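Went out to the Darnevik open day in May, mostly for the promise of a free sausage. Darnevik makes tableware, the tough everyday sort you find in school canteens, campgrounds and the cupboards of people with toddlers. It sits at the far end of an industrial estate, past a tile place and a gym, and the parking was on grass that had seen better weeks.

You sign in, you get a hi-vis vest in one of two sizes (tent, child), and you wait for your group. Ours was led by Stela Sima, who has been in the colour room for years and has strong views on beige. According to her the firm has 672 colours on its books. Customers order four of them. The rest live in a filing cabinet, in little chips on key rings, and she let us handle them so long as we put them back in order. I did not put mine back in order. I'm sorry, Stela.

The moulding hall was louder than I'd expected and smelled like a new shower curtain. We stood behind a painted line while Gebremedhin Dinsa shouted about cooling times, and I caught maybe a third of it. Apparently a plate that cools too quickly goes a bit saddle-shaped, and the canteens send it back, although my own kitchen has been running on saddle-shaped plates since uni and we've coped.
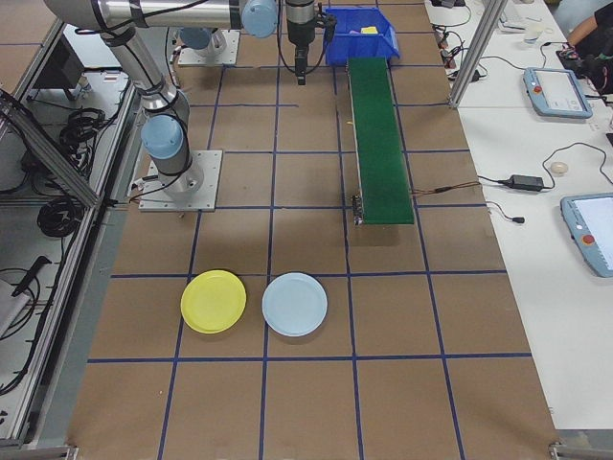

Lunch was at noon under a marquee. The sausage was indeed free. The onions were a dollar, and so was the bread, so I admire whoever is behind the pricing. I shared a bench with Nurhan Tuncer, who had driven two hours because her mother worked on the packing line back when it was mostly picnic sets, and she wanted to see whether the old clock was still up. It was, and it was wrong.

After lunch there was a talk on the history of the company in what I took to be the staff lunchroom. It ran about 100 slides. The best bit was the failed divided plate, launched with great hopes and a wall so low that the gravy simply went where it liked. Keegan Petrenko, giving the talk, had clearly been waiting all year to say the word "gravy" into a microphone.

The seconds shop is by the exit, naturally. Bowls by the kilo, mugs with handles at a thoughtful angle, a bin of lids that fit nothing. I came home with a jug I didn't need and a salad bowl in a discontinued grey.

Bring cash for the onions, and wear closed shoes, as they do check at the gate.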